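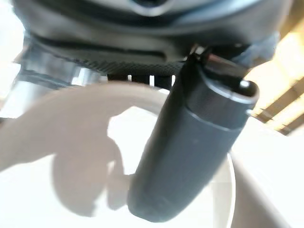

How to clean a matte water bottle with a screw cap

A dark matte bottle looks nice when it is new, but after one summer in a bag it starts to look dusty, and the cap begins to smell. I clean mine every Saturday, and the full job takes me less than half an hour of real work.

What you need

Baking soda, 2 teaspoons
Warm water, 300 ml
A bottle brush with a long handle
An old toothbrush, soft
Dish soap and two dry cloths

Step 1. Take it apart
Unscrew the cap and look under it. Most caps have a rubber ring inside. Lift it out with the handle of a teaspoon. Please don't use a knife, I cut a ring like this in July and had to order a new one from Kadton.

Step 2. Soak the inside
Mix the baking soda in the warm water and pour it in. Leave the bottle standing without the cap for one hour. The cap and the ring can wait in a bowl with soapy water.

Step 3. Brush
Brush the inside, and go slowly at the bottom, where the wall becomes round. Then take the toothbrush for the thread and for the line where the cap meets the body – this is where the gray dirt likes to stay.

Step 4. Wipe the outside
Use a wet cloth with one drop of soap and wipe from top to bottom. Don't scrub with the green side of a sponge. On a matte surface it leaves shiny spots, and these don't go away.

Step 5. Rinse and dry
Rinse everything two times. Put the bottle upside down on a rack, with the cap next to it, and leave it open overnight. Put the ring back only when it is fully dry.

If it still smells
Repeat step 2 with white vinegar in the water and no baking soda. My neighbor Ratree puts a spoon of dry rice inside and shakes it. I tried this also and it works well for tea stains, but it is quite loud in the evening.

Written by Pongsak Khamphan, August 16, 2025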